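In defense of the dirty finger pad

In my company we have a two-arm cell which handles small electronics. One arm holds a product, the other arm brings a cable or takes the product over. I am responsible for this cell at Purnetlow, and in February I had a disagreement about it with my colleague Sunita Ruiz-Ortega. She wanted to change the finger pads by the calendar, every four weeks. I wanted to change them only when they show that they need it. I lost the vote, but I would like to explain my opinion to other people who look after such machines.

First, what is a pad? It is a cheap part. We make ours ourselves, with a rough face, and the two pads meet at the tips of the fingers. With a thin thing like a cable, all the work is done there, on a few millimeters.

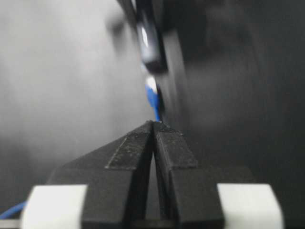

Blue wire at the fingertips, with the grainy pads just below it.

A new pad is not a good pad. I know this sounds strange. When we fit a new pair, the faces are never parallel on the first day, and the closing position must be taught again. We logged 1927 cable picks on one pair, and the first 12 included more slips than all the picks which followed. If you change every four weeks, you buy these bad first picks again and again. You also touch the screws again, and every time somebody touches the screws, there is a chance that one side sits a little higher.

Sunita's argument is serious and I don't want to make it small. She says that a worn pad does not tell you when it will fail, and a product on the floor costs more than a bag of pads. For glass or for medical parts I would agree with her. For our products I don't. A power bank is stiff, it has a regular shape, and the fingers take it on both sides. The pads have an easy life with it.

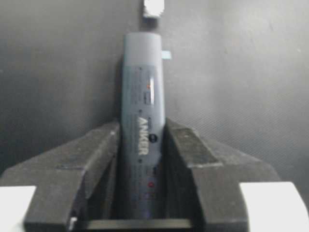 What I check in place of the calendar

I clean the faces with a dry brush at the start of the shift. I do not use alcohol, which made our first pads hard. Then I close the fingers on nothing and look against a lamp. If light comes through in a wedge, the pads are not parallel and I loosen and seat them again. If it comes through in spots, the pad is worn and I throw the pair away. Always the pair, never one side.

After this I do the cable test. The fingers hold the cable and I pull it by hand, slowly, straight down. It should resist the same way at each pull. Reginald Castellanos, who trained me on the older Batska cell, taught me to do it with closed eyes, and I still do.

The test matters most for the plug work. When a plug meets a connector, a small error in angle becomes a big side force.

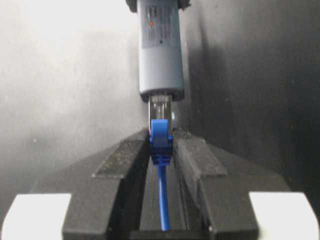

People usually blame the program in this situation. They open the path, they move a point by half a millimeter, and the next day they move it back. I have seen one program at Karkance with so many corrected points that the original could not be recognized, and the real cause was one loose pad. My rule is that the program stays closed until the fingers were checked. It takes five minutes to check them, and a path can eat your whole afternoon.

I also think that dust is judged too hard. Visitors see light specks on black fingers and they believe the cell is neglected. Dust on the outside of a finger does nothing to the grip. Dust on the gripping face does, and this is what the brush is for. I would prefer that a technician spends the time on the face and leaves the rest for Friday.

The handover between two arms is where I accept more caution. For a short time both grippers have the part, and if one of them is not straight, they work against each other. I let the receiving fingers close at low force, wait, and only then the giving fingers open.

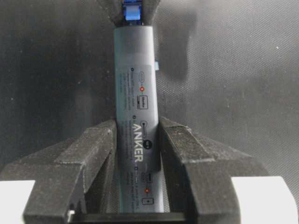
How do you know that the pads are the problem in a handover, and not the timing?

Run the same handover at half speed. A timing fault usually becomes smaller or disappears, while a pad which sits crooked will push the part to the same side at any speed.

We follow Sunita's calendar now, and I write down the state of each pair that we remove. When I have enough pairs on paper, I will ask for a second vote.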